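3.2 Task and setting

The task given to the student teams was tidying clothes in a furnished room. Each team had to get the robot to reach a laundry item lying in an open container, take hold of it, lift it clear of the rim and place it on a nearby piece of furniture. The room was the common room at Flirkham, which the club uses on weekday evenings, and the furniture was left where the residents normally keep it. We did not mark positions on the floor. Teams were told that the container might be moved between attempts, and that they should not rely on it being in the same place twice.

The club, known locally as Meredith, had 8 regular members in the period covered by this paper. They worked in 4 pairs. Two of the members had built line-following vehicles at school, and the others had no experience of robots before joining. Sessions lasted two hours. One pair drove the robot while another kept the written log, and they swapped over halfway through. The remaining pairs worked on their own plans at the table or reviewed recordings from earlier in the term.

3.3 Driving and logging

The robot was driven by hand throughout. One member of the pair controlled both arms, and the other called out what they could see in the head camera view and decided when an attempt had ended. We had first planned for each member to control one arm, but this was dropped in March after Wibisono and Rondonuwu reported that the two drivers spent most of their time waiting for each other.

An attempt was logged as complete if the garment ended up wholly on the furniture, as partial if any of it touched the floor, and as failed in all other cases. The log also had a free column for remarks. This column was added at the request of the students -- the three-way coding did not leave them anywhere to write down what they thought had gone wrong -- and it became the main source for the analysis in section 4. By the end of the term the log held 149 attempts. Entries were copied into a shared spreadsheet by Simanjuntak and checked against the recordings by the second author.

3.4 Difficulties with soft items

Hard objects had caused little trouble in the opening weeks. Clothes were another matter. A garment heaped in a basket gives the driver few clear edges to aim for, and folds that look separate from above may belong to the same piece of cloth. Remarks in the log mention this often. One pair wrote, "We keep picking the top fold and only the top fold comes."

Three approaches were tried. The first was to close on the highest fold and lift straight up. The second was to push the gripper well down into the heap before closing, so that more cloth was caught. The third was to take hold of a part already hanging over the rim. The pairs were free to choose, and most settled on the second approach, although they disagreed over how far down to go. Trindade's pair preferred to press until the cloth stopped giving way. The others closed earlier, on the grounds that a deep grip tended to catch the lining as well.

Figure 2 shows the left gripper pressed into a red garment in a woven basket beside the sofa. The right gripper is open and clear of the garment. Part of the cloth hangs over the rim, and its white trim stands out against the red. Several remarks name trim of this kind as a help when judging which way a fold runs from the camera view alone. 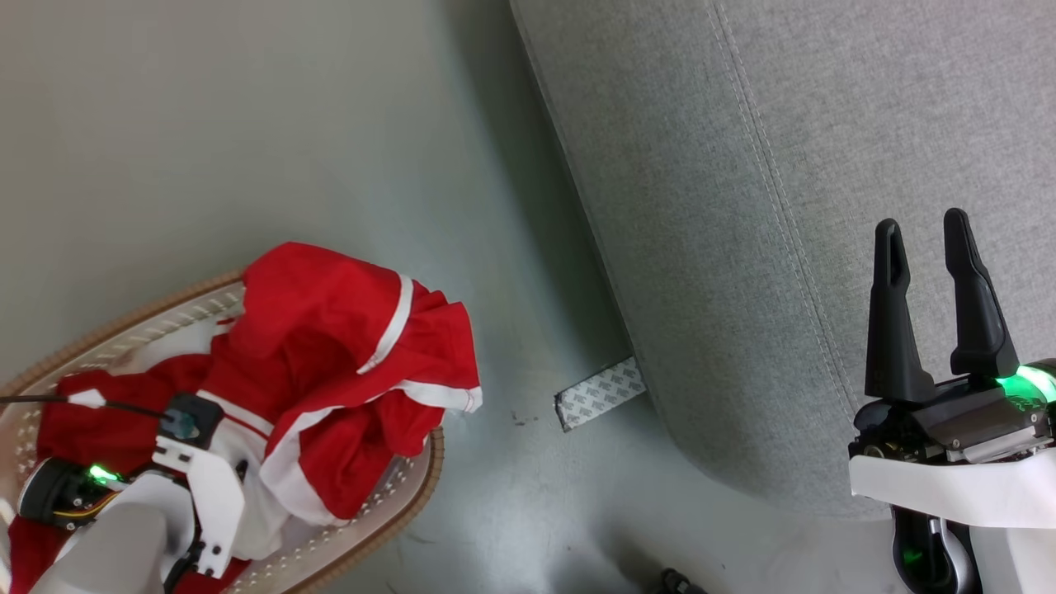
Figure 2. Left gripper in contact with a garment in the basket; right gripper open above the sofa.

3.5 Changes made during the term

Two changes were made to the procedure after the first set of attempts. The caller was asked to name the intended fold aloud before the driver moved, and the driver was asked to pause before lifting. Both were proposed by students. The pause was unpopular with the quicker drivers, and the log suggests that it was not always kept to.

The grading of partial attempts was also tightened. Until then, a sleeve brushing the floor on the way to the furniture had been treated differently by different pairs. Earlier entries were graded again from the recordings under the tighter rule, and where the recording did not show the floor clearly the original grade was kept.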